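Jeleck Elementary walking school bus - who's in for this year?

Clidham Neighbors Forum > Schools and Safety

mapleandthird
10 Oct 2022
Hi all! Some of you know this already from the parent night, but the walking school bus is happening. Route one starts at the corner by the Skusmont library, goes down Hovland Street, crosses at the light and ends at the side gate of Jeleck Elementary. We've got 12 kids signed up and I am so excited I can hardly type.

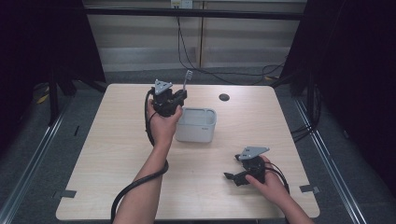 The plan is two adults per walk, one at the front and one at the back, mornings only to start with. Everybody meets at the library steps and we leave on the dot so the kids make breakfast club. If you can walk even one morning a week, please reply or message me. I'd love to have a second route from the Clidham side going by February.

hovland_dad
Count me in for mornings! My daughter has been asking to walk since the summer and I was never comfortable with her crossing Hovland on her own. Is there a minimum age? Her brother is in kindergarten and will absolutely try to come along.

mapleandthird
Kindergartners are welcome if a parent or big sibling is walking too. He can have the front spot, they all fight over it.

rwk_clidham
I don't want to be the grump, but has anybody talked to the district about this? After the thing with the man yelling at kids by the bus shelter last month, I was told they'd be looking at putting a real crossing guard on Hovland. My worry is they see a bunch of parents doing the job for free and drop it.

mapleandthird
Fair question, and yes. I spoke with Jintana Saithong in the school office and she's been great. The guard request went in before we started any of this and it's still in. She also said the principal wants adults on that block either way after what happened.

rwk_clidham
"Still in" doesn't tell me much. It was still in last February too.

pennyloafer
@rwk_clidham I get it, but I'd take adults on the sidewalk tomorrow over a guard someday. My son was one of the kids who got yelled at. He's fine, but he went quiet for a week, and he's not a quiet kid. Having familiar faces on that walk would mean a lot to him (and to me).

rwk_clidham
Sorry to hear that, I didn't know it was your boy. I'm not against the walking bus at all. I just want both.

hovland_dad
Both sounds good to me. Is there a petition? I'd sign it today.

tomatoes_on_the_porch
There is! It was at the library desk and had over 2000 signatures when I signed, which for this town is wild. My kids are grown and I signed it anyway. Also I'm up at six every day and I'd LOVE to walk with you if you take people who don't have a child at the school.

mapleandthird
Yes please!! You'd need the same background check as the classroom helpers. The form is at the school office, and you'll need photo ID. Mine took a little over a week to come back.

skusmont_sue
Can I say something about the route? The sidewalk is torn up on the library side of Hovland, right past the laundromat. You'd have little kids stepping down into the street. I'd go one block over and come back at the light.

pennyloafer
One block over there are no streetlights though, and it's dark in the mornings by winter.

skusmont_sue
It's dark on Hovland too, half of those lights have been out forever. At least on my street the cars go slow.

hovland_dad
I walked both this morning with the stroller. Sue is right about the sidewalk, it's bad, there's a drop by the driveway. But her street has that blind corner with the hedge and I didn't like that one bit.

mapleandthird
OK, what if we cross at the library and use the far side of Hovland the whole way? That skips the torn up part and the hedge, and we'd still be on the busy street where people can see us. It does mean no crossing at the light, so we'd come in by the front gate.

skusmont_sue
I could live with that. The library crosswalk is painted at least.

rwk_clidham
Far side works. I'll call the city about the streetlights, I have the number from when mine was out. And fine, put me down for one morning a week, back of the line.

mapleandthird
You just made my day - thank you! I'll post the updated route and a sign-up sheet tonight. Bring a flashlight if you have one.

tomatoes_on_the_porch
Do we get vests? I would really like a vest.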